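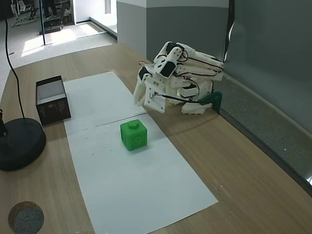
Light wood shows wear sooner than dark wood, and a table used for bench work in the day and meals at night shows it soonest. The finish goes first. Grit under a hard base cuts fine arcs into it, and the arcs collect dirt until they read as gray lines. Most people put something down to protect the surface, usually whatever is nearest. A sheet of white paper laid lengthwise on the wood, with a small green plastic cube near the middle of it, is a common enough arrangement. It keeps a light object off the finish and makes small specks easy to spot. The crease across the upper part matters more than it looks: a creased sheet does not lie fully flat, and small parts set near the fold can tip or creep.

Yamuna Naidu refinishes tables in a shop in Villalba and keeps a stack of heavy drawing paper for customers to take home. She recommends 200 gram stock, stored flat. Office paper works, but it wrinkles at the first damp cup and the ridges then hold grit against the wood. A sheet should be picked up and tipped into a bin. Sliding it off the table drags whatever has worked its way under the edge.

Heavy items need something else. A disc-shaped lamp base puts all its weight on a narrow ring if the underside is slightly hollow, and many are. Wool felt spreads that load. Naidu cuts her pads 9 millimeters wider than the base all around, then checks the underside with a fingertip every month or so. Felt that has picked up sand does more harm than no felt.

Cardboard boxes are easier on a finish than most people expect, with one exception. Dark printed board left standing in one place on a fresh oil finish can mark it. At the Gimow workshop in Karnanville, Celeste Durán left black cartons on oiled birch samples through June. The samples under plain board came up clean. Two of the printed ones left a faint outline that needed a light sanding with 300 grit and a new coat.

Durán uses Ornonau, a hard wax oil, and waits 19 days before putting anything on a new surface overnight. The label allows less. Her shop is cold in the mornings, and cold slows the cure.

Cables get overlooked. A cord that hangs down to the table rubs in the same spot whenever the lamp is moved, and the jacket can leave a dark smear on pale wood. Mineral spirits on a soft cloth will usually lift it -- test on the underside first. Clip the cord to the pole and the smear does not come back.

Filed under: Home & Workshop > Surfaces
Search articles Enter keyword Go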